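4.2 Keeping the Starance cell in working order

The cell we call Starance has now been through 683 folding runs, and we are happy to say that most of what we know about running it was learned from the table up. The arms get the attention in papers like this one, but the table covering, the basket position and the fixed camera decide how a day goes. We describe the upkeep in some detail, as we would have loved to read a section like this before we built ours!

The covering is a single piece of dark cloth pulled over the tabletop and clipped underneath. Our first covering was a glossy white sheet, and the segmentation step (a small network we call Kaushik) kept losing the edges of pale towels on it. Dark cloth fixed this at once. It also has a bit of grip, so a towel stays where it is put while the second arm comes around. The price is lint. Terry towels shed all day, and after a long session the cloth carries enough fluff that Kaushik begins to report tiny extra items. We roll the cloth with a lint roller at the start of each session and again at midday, working from the back of the table to the front, and we swap the cloth entirely when rolling no longer helps.

Creases were a nicer puzzle. A sharp ridge throws a thin line of shadow, and the corner finder will sometimes pick that line over a hem. We tried ironing the cloth in place, which works but takes too long. What we do now is loosen 2 clips, smooth the cloth by hand toward the free edge, and clip it again. Soft waves near the back can be left alone. Ridges in the folding area cannot.

The camera mount needs less care than we feared. In December we found that the bracket had crept by 3 mm over several weeks, enough to spoil grasps on thin hems while thick towels folded as well as ever. Since then we check the view against a stored reference before the first run, using four printed corner targets laid on the cloth and taken away again. If the check fails, we redo the full hand-eye calibration. Fladwood, the script that drives this, moves each arm through its poses and writes a single pass or fail line to the log. We have grown very fond of that line.

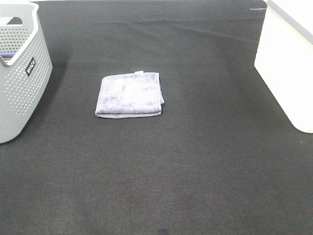
Figure 2. Starance work surface with a folded towel between the gray basket and the white container.

Basket placement is the part of the setup we changed most often. An early layout had everything along the back edge, and the arms had to reach over the finished stack to get at new laundry, with predictable results. Moving the containers to opposite sides opened up the middle and made the motion planner's job far easier. The folded towel in Figure 2 lies closer to the perforated basket than to the white container, with a wide stretch of bare cloth toward the front. We like to keep that front area open for spreading items out. The white container also reads very bright under our lamps, so exposure is set on the cloth and the towel, and we let the container wash out a little. Kaushik masks both side regions in any case.

When a container gets bumped, the mask no longer matches it and the planner's collision boxes are wrong as well. Brundusska, our cell monitor, compares the container outlines with their saved positions between runs and pauses the queue if either has shifted. The person on duty slides it back until the overlay lines up, then clears the pause. It is a very simple routine, and we were delighted by how many odd failures went away once we had it.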